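From: list member, Kemeys
To: Nornberg live recording list
Date: 5 July 2025
Subject: Re: Mirkisness reissue, side two runs sharp

On the earlier message:

> I have now played the Mirkisness reissue against my original
> pressing on two turntables and side two of the reissue is sharp
> on both. Side one is fine. Has anyone measured it? The booklet
> only says "transferred from the first-generation reels" and gives
> no speed information. I also think the applause between the
> second and third songs has been shortened, but that may be
> my memory of it.
>
> Second question: is the organ on the Gronstead set the house
> instrument or one the band brought along? It sounds too clean
> to me for the house one.

I have measured it, or at least measured what can be measured from a consumer pressing. Method first, so anyone who disagrees can repeat it.

I captured both pressings at 96 kHz on the same deck, with the platter speed checked by test record before and after each side. I then took the mains hum from the gaps between songs. The hall supply was 50 Hz and the hum is audible on the original through most of side two, mainly as the second and third harmonics. On the original the fundamental sits very close to where it should. On side two of the reissue it is high by a constant amount from the first groove to the run-out. There is no drift, which argues against a slipping capstan or a stretched section of tape. It looks like a fixed speed error at the transfer stage, for that reel only.

The organ gives the same answer. Held notes in the long instrumental passage are sharp by the same proportion as the hum, within the limits of my analyser. If the band had tuned up between sets, the notes would move and the hum would not. Both moved, so it is the transfer.

For those who want to correct their own copies, do it as a plain resample, with no pitch-preserving processing. The error is in speed, so tempo and pitch need to come down together. Derive the ratio from your own capture. Your deck will have its own offset, and mine would only add to it.

On the applause, your memory is good. The original has 75 seconds between the second and third songs and the reissue has noticeably less, even after allowing for the speed. The edit is in the middle of the clapping and is cleanly done. You can find it on headphones, where a whistle on the left side stops without its tail. I assume it was cut to keep the side length down, although there was plenty of room before the run-out on my copy. The spoken introduction is intact.

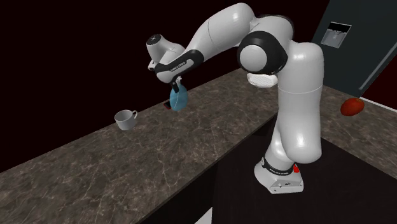
As to matrix numbers, my reissue is 457 of the numbered run and has the first stamper on both sides. It would be useful to hear from anybody with a higher number. If side two was recut partway through, the etching in the dead wax should show a different suffix. Please read it under an angled light and type it out exactly, including any crossed-out characters. The sleeve is of no help, as all copies seem to have been printed in one go.

The Gronstead organ: I believe it is the house instrument. My reasons are the slow percussion decay and the slightly flat top octave, both of which can be heard on other recordings made in that room. The cleanliness you mention is probably down to a direct feed from the organ to the desk. On most of the Gronstead tapes it was miked from the front of the stage, and you get the drums all over it. I would be glad to be corrected by anyone with a stage plan from that tour.

One correction to my own post of February, in which I said that the Kemeys radio broadcast was complete on the second disc of the archive set. It is short by one song, the slow one before the encore. The song exists on off-air cassettes, in mono and with some level pumping from the station's limiter. The track listing in the set skips it without comment, and I had copied the listing without playing the disc through.

I have put the hum plots for both pressings in the list's file area, item 226, as plain text tables with the capture settings at the top. The audio is not there, and please do not ask for it on the list. The original pressing turns up second-hand fairly often, and the cheaper copies are usually worn on side one only.

Digest subscribers: please trim your quotes before replying.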